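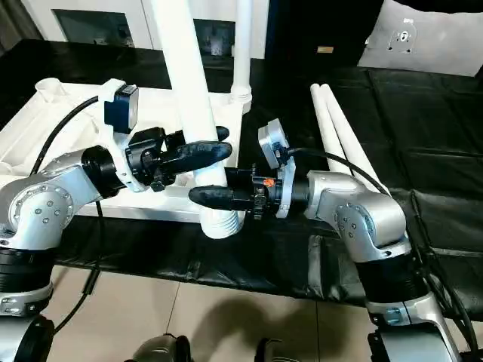 Smaranda Bogdan wrote:
> Are you still on the rubber fingers? Ours slip on the pipe once it gets past 100 grams, so we moved to the Skumov ones. Pricey tho.

Still on rubber, yes. Both arms. No slipping on the white pipe so far but we close slow. Force limit at 200, tried 232 and the left one faulted. Wrist cams are the real headache, 2 differnt mounts and the right needs recalibrating every time. Can you send the Skumov part no.? Will try one side first.

Darius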